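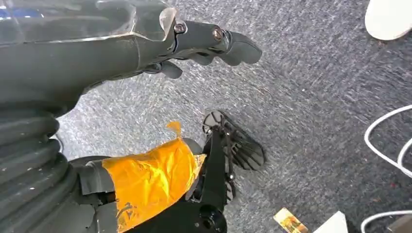
Okay, I've been meaning to answer this one properly, so get a coffee. I work at the Flarnau office of a parts distributor (returns and records, upstairs from the warehouse) and we've had a walking robot on our floor since March. We call it Rao, after the label on the crate it came in. People hear "robot" and think of something shiny, so I should say ours has tape wound around its shin, orange-yellow, wrinkled and smudged, with a torn bit sticking up at the top. I look at that tape more than I look at the clock!

> On November 27, 2019, a list member wrote:
>
> Our management has told us they're "exploring" Stirnano for the
> back office and the file room. No other details. I supervise a
> small group, and they're asking me things I can't answer. Has
> anyone here lived through this? Did people lose hours? Who
> looks after the thing? Do you get any say in it? I'd take
> good or bad stories.
>
> Also, does the scheduling software come with it or is that extra?

Taking these out of order.

The software is extra. We got the Wornus scheduler thrown in for the trial and then there was a bill, so ask early and get the answer in an email.

Hours: there are 5 of us in returns and there still are. But one position that was open when the robot came never got filled, and the posting quietly came down over the summer. I count that as a lost job even if management doesn't. If you have any openings in your group right now, I would push to get them filled before a pilot starts.

What changed more than hours was the shape of the day. I used to walk the totes over from the elevator myself, maybe stop and talk to the folks in billing, come back, sort. Now totes get to me on the robot's schedule and I sit more. My back is happier about the lifting and unhappier about the sitting. We asked for a rotation so everyone gets some time up and moving, and we got it after I'd brought it up at 2 meetings in a row, so yes, you can have some say, but you have to keep asking.

The other thing is that we had to get neat. I mean floor neat. We're all on gray carpet up here and people had chargers running wherever they liked, plus papers and odds and ends that slid off desks. A person steps over a white cable without thinking. With this thing walking around, we were told to keep the walkways clear, and who do you suppose got the job of checking them? That went to me, with no change to my title. Write it down if they hand it to you, with the minutes it takes. I kept a log, and it helped a lot at review time.

Which gets me to who looks after it. On paper, the vendor. In practice it's whoever sits closest. I can restart it, I know where the stop button is (make sure EVERYONE knows where the stop button is, including the temps), and I know which noises to ignore. We wrote up 268 tickets by the end of summer, and a lot of those were somebody from our row spending part of a morning on the phone. The trial report says it moved almost 2150 totes in that same stretch and doesn't mention our phone time at all. I'm not mad about it, okay, a little mad. Ask who is writing the report on yours and whether your people get to read it before it goes upstairs.

Good stuff, to be fair. My coworker with the bad shoulder doesn't dread inventory week anymore. Two of us got training days at the vendor's place and enjoyed them. And it's slower than I expected, so there's been no feeling of being chased, at least so far.

With your group, I'd just tell them what you know and what you don't. Ours got told everything was fine for weeks and all it did was make people update their resumes.

I can send you our walkway checklist and the rotation sheet if you want them. Write me off list, the attachments get stripped here.

Returns desk, Flarnau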